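Black fabric backdrop keeps sagging, plus letter spacing question

florunard_flo
Posts: 4
Okay, hanging people, I need opinions. I've got my black curtains up on three sides of the work table and the lettering is on the back one, FAST on top and UMI underneath.
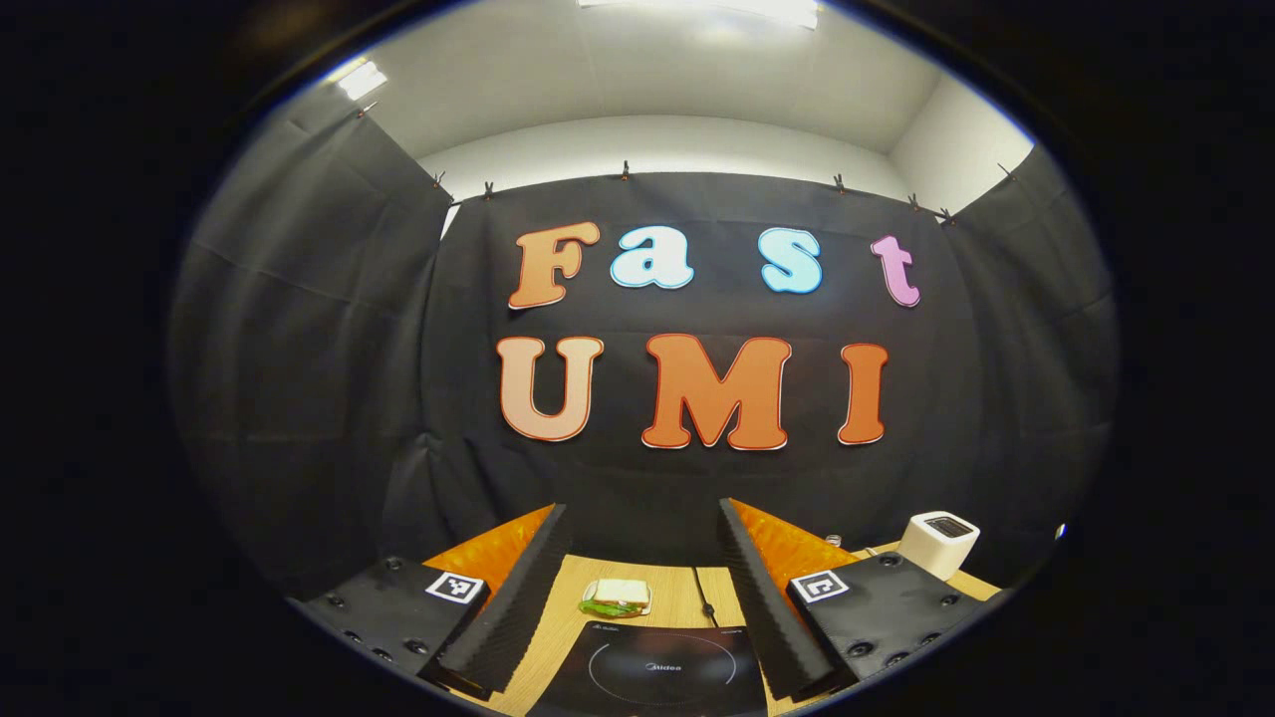

I'm fairly happy with the colors, I wanted peach and orange with a bit of pale blue and I got it. What bugs me is the fabric. It bunches near the bottom and I can't get the folds to drop out. I steamed it Friday night and by morning it was right back to looking like an unmade bed. Would more clips help? Or is it the weight of the letters pulling?

Also, be mean about the spacing in the top word. I can take it.

Merle Bright
Posts: 2617
Seven clips across a top edge isn't a lot, and yours aren't spread evenly. Four of them are over on the right half and then there's a long stretch with hardly anything. I'd even those out before buying more. A clip every hand's width is what I do on mine.

The gap between the a and the s is the one I'd fix. My eye stops there every time.

wirkell_craftroom
Posts: 2000
I disagree with Merle on the clips (sorry Merle!). The top edge looks okay to me, the trouble is down where it meets the table. If the fabric is longer than the drop it's going to pile up no matter what you do at the rail. Hem it, or let the extra fall behind the table. I fought with mine for a whole August before I figured that out, and then it took me one evening with iron-on tape.

Leave the folds on the side ones, I think they look nice.

Merle Bright
Posts: 2618
Hem it and you're stuck with that height forever. What if she moves the rail?

wirkell_craftroom
Posts: 2001
Then she unpicks the hem! It's tape!

Jolien Van Wijk
Posts: 5
Hi, new-ish here. Could you slip a thin rod into the bottom edge? We did that for the stall at Lotcombe and it pulled most of the creases out over a couple of days. We got ours from Martens, the curtain place, but any light rod would do.

I love the thin white edge on the letters by the way, it really lifts them off the black. Did you cut that as a separate layer or is it one piece?

florunard_flo
Posts: 5
Jolien - separate layer! White underneath, cut a tiny bit bigger, then the color glued on top. The s took me three tries and I said some words.

I measured and wirkell is right, I've got way too much length back there. I'm going to try dropping it behind the table first, then the rod if it still looks sad. And Merle, I'll respace the clips while I'm up on the stepladder, so you both get to be happy.

Still thinking about that gap. I kind of like the top word loose?

Merle Bright
Posts: 2619
Loose is fine. Loose in one spot is what I'm grumbling about. Move the s a finger's width left and look at it again from the door.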